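Bitley Wiki
Main page | Contents | Random article | Recent changes
Furniture > Rooms > Seating > Break room

This site uses cookies. By carrying on you agree to our cookie notice.

Break room

A break room (also rest room, tea room, staff room — usage varies) is a room, or part of one, where people at work sit down between tasks. Found in offices, workshops, schools. Often no proper room at all, just the edge of a bigger one with chairs pushed to the wall.

Seating

Mostly cast-offs. Office chairs, stools, whatever was spare. Matching sets are rare outside new buildings. Hui-mei Kuo's survey of small workplaces, published in January, covered 681 rooms and found odd chairs in most of them. Chairs by the wall leave the middle of the floor clear for walking through or for work.

Tables and kettles

One table is usual, light enough to shift. The kettle lives on it, near a socket if possible. Fruit or biscuits tend to stay in the box they came in. Desk lamps drift in from elswhere and are seldom taken back.
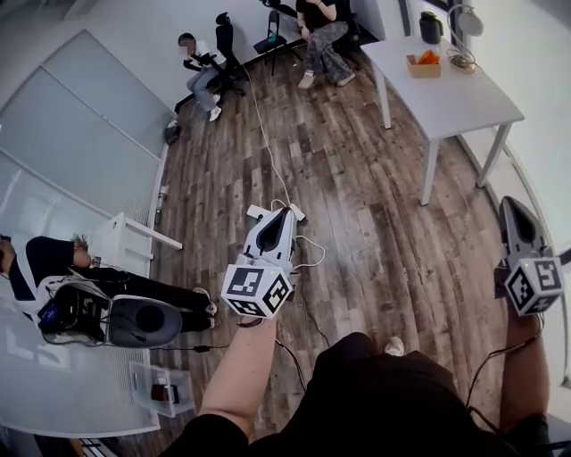

Chairs near the far wall, with a kettle, a lamp and a box of orange items on the white table at right.

Partitions

Frosted glass lets daylight through but gives some privacy. Cheaper than a built wall, and can be moved later. Noise still gets over the top — a common complaint, see Noise at work.

Floors

Wood or wood-look planks are prefered to carpet, as spills wipe up. Bags usually end up on the floor against a wall, hooks being the first thing left out of a fit-out.

See also: Tea break, Stool, Kettle, Office chair

Last edited Aug 7, 2022 by Hiu-tung Chiang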